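Gavgate quer cobrar pelas sacolas de compostagem, e as contas continuam por explicar

Terça-feira, 2022-05-10

A câmara de Gavgate aprovou ontem à noite a cobrança de uma taxa anual pela recolha de resíduos orgânicos, que até agora estava incluída na fatura da água. A medida entra em vigor em outubro e abrange, numa primeira fase, 398 casas do bairro da Quintana. O comunicado fala em "modernização do serviço". Quem o ler até ao fim fica a saber o preço, 51 euros por ano, e pouco mais.

Falta, por exemplo, o destino do material recolhido. A autarquia garante que segue para a central de Feleldale, mas o contrato com a central ainda não foi publicado.
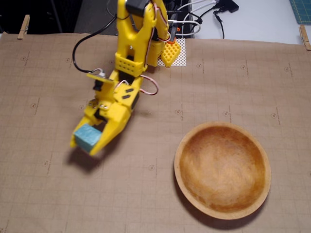 O mesmo se passa com a poupança prometida. A vereação diz que o novo sistema vai retirar do aterro cerca de 500 toneladas por ano - um número redondo, sem método nem fonte. Pedimos o estudo que o sustenta. Responderam-nos que está "em fase de revisão", o que é curioso para um documento que já serviu de base a uma votação.

Em Lurnport tentou-se coisa parecida. A taxa ficou, a recolha passou de semanal a quinzenal e os contentores castanhos enchem-se hoje de tudo, incluindo fraldas e vidro. A câmara de Gavgate diz que conhece o caso e que tirou dele "as devidas lições", sem adiantar quais.

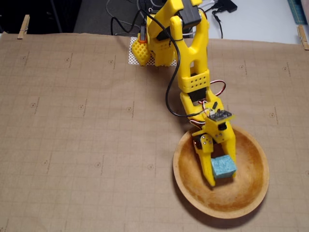

Purificación Miranda discorda do tom das críticas e lembra que o serviço atual também custa dinheiro, só que ninguém o vê discriminado na fatura. Prefere pagar uma taxa à vista, escreve, desde que a fatura da água baixe na mesma medida. A condição é sensata. No texto aprovado, porém, não há uma linha sobre a descida da água, e a pergunta, feita duas vezes na sessão, ficou sem resposta.

Os moradores têm 14 dias para apresentar reclamações por escrito. O formulário só existe em papel e levanta-se no balcão da câmara, que fecha à hora de almoço.

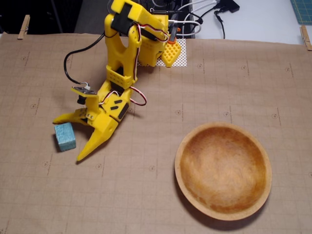 O que muda em outubro

A recolha passa a ser feita à noite, com sacolas próprias distribuídas pela câmara. As sacolas extra são pagas à parte - o preço ainda não foi fixado. Quem já faz compostagem no quintal pode pedir isenção, mediante vistoria.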